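Flondivside Workshop: Our Rules for Gripper Work

On this page we collect the good practice for hand-held grippers that we follow at our Herkau site. The rules are short, so every new colleague can read them before the first shift.

Check the finger pads every Wednesday. Write small chips and scratches in the log, and change a pad after 1000 grips.

With soft goods, close slowly and stop when the fabric begins to fold. A cap we take at the crown, with one pad on each side of the button. 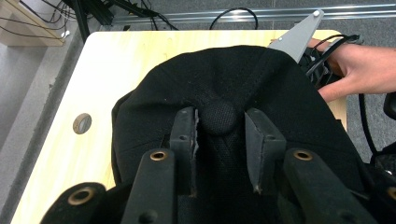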